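Sasex budgets for second block of hand-held grippers

Sasex will buy a second block of hand-held gripper units for its Skenville site, with delivery in two lots starting in August. The order covers 60 units, supplied by Foulkes, and replaces an earlier plan to lease the same number on a monthly contract.

The Skenville site records household manipulation tasks, mostly cabinet, shelf and tray work, for firms training robot arms. Operators carry the gripper by hand and work through a task list. Rhiannon Griffiths, who runs purchasing at Sasex, said the lease was dropped after finance compared it with outright purchase over the expected life of the units. "The break-even point fell well inside the first contract term," she said. "After that we would have been paying for hardware we had already paid for." 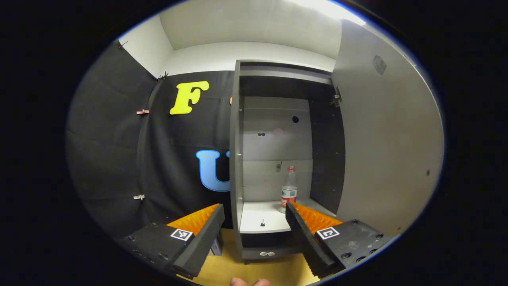
Finger pads are listed as a separate line in the new budget. Under the old arrangement they were charged to general supplies, and the site had no clear record of how quickly they wore. The purchase includes 296 spare pads, held in stock at Skenville and issued against a unit number. Mounting plates and fasteners are covered by the Foulkes warranty. Pads and printed markers are not.

Warranty terms took up much of the negotiation. Foulkes first offered a return-to-base repair service with no loan units. The signed terms give Sasex 90 days of direct exchange on any unit that fails calibration, followed by paid repair at a fixed rate. Innes Mackay, site engineer, said a failed calibration is the most common reason a unit leaves service, ahead of mechanical damage. Units will be checked before each shift on a fixed bench jig. Any unit outside tolerance is tagged and set aside.

The room budget is smaller but has been harder to settle. Each work bay needs a cabinet, a backdrop, even lighting and a stock of small props. Haf Ruddock, who plans the bays, had asked for custom furniture with replaceable hinges and handles. The approved plan uses standard retail cabinets, with a reserve for replacing doors and drawer fronts as they loosen. Soft items and packaging come out of a monthly prop allowance that each bay lead can spend without a purchase order.

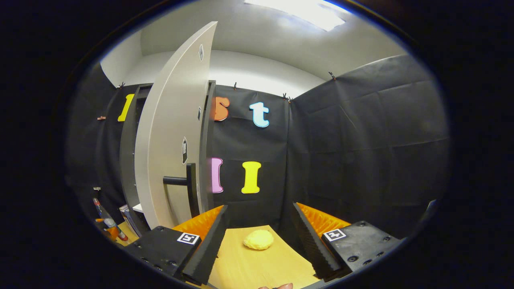

Gripper open over a yellow sponge-like item on a tray, with the white cabinet door open behind it.

Data storage was priced on its own. Sasex took quotes from 2 suppliers and chose Suvov, which will charge by volume retained. Raw recordings that fail the first quality check will be deleted on a fixed schedule to hold the cost down. Gilles Guérin, who manages the storage contract, said retention had been the largest unknown in earlier budgets and is now capped.

No fixed robot arms are included in this round. Griffiths said a request for two arms to replay recorded tasks on site has been moved to the next budget, pending a floor loading survey and a quote for guarding. Operator training on the new units starts the Tuesday after the first lot clears inspection.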